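The Skendelwood Steel Mortar Bowl

Okay, I've been wanting to put this one up in the shop since July and I'm so happy it's finally live! If you've ever chased a peppercorn across the kitchen floor (me, weekly), you'll get why I love a bowl this heavy.

It's a thick, mortar-style bowl in brushed stainless steel with a wide flat rim and a smooth round hollow in the middle. The rim is the part I keep going on about. It gives you somewhere to rest your thumb while you grind, and it has that soft satin look that doesn't show every fingerprint. Mine weighs in at 800 grams, so it stays put on the counter even when I get carried away with the cumin.

I use it for spices mostly, but also garlic and salt, toasted sesame, and once a very stubborn lump of brown sugar. Duygu Yurt, who packs our orders, keeps saffron threads for hers and won't let anything else near it.

Sizes and prices
Small, $38, good for one or two people
Regular, $54, the one I own

We got 183 of the Regular in this batch and I don't know yet when the next one lands. Shipping is $4 anywhere we deliver.

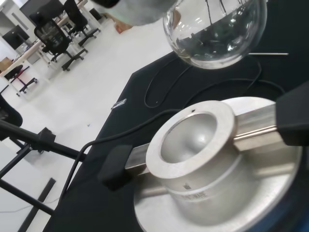

Washing it is easy. Warm water, a drop of dish soap, a soft sponge, then dry it with a towel so you don't get spots. Please skip the steel wool! I tried it on my first one and the satin finish went all scratchy on one side. If garlic smell hangs around, grind a spoonful of coarse salt in it and rinse.

The pestle is sold separately (I know, I know) because lots of you already have a favorite one. The Jeltow pestle fits the Regular nicely, and so does the short Grarthorpe. The long Grarthorpe is too fat for the Small, so don't order those two together.

Returns are fine within 4 weeks if you haven't used it. Questions go to me, Neema Mfaume, through the contact form, and I usually answer in the evening once the boxes are out the door.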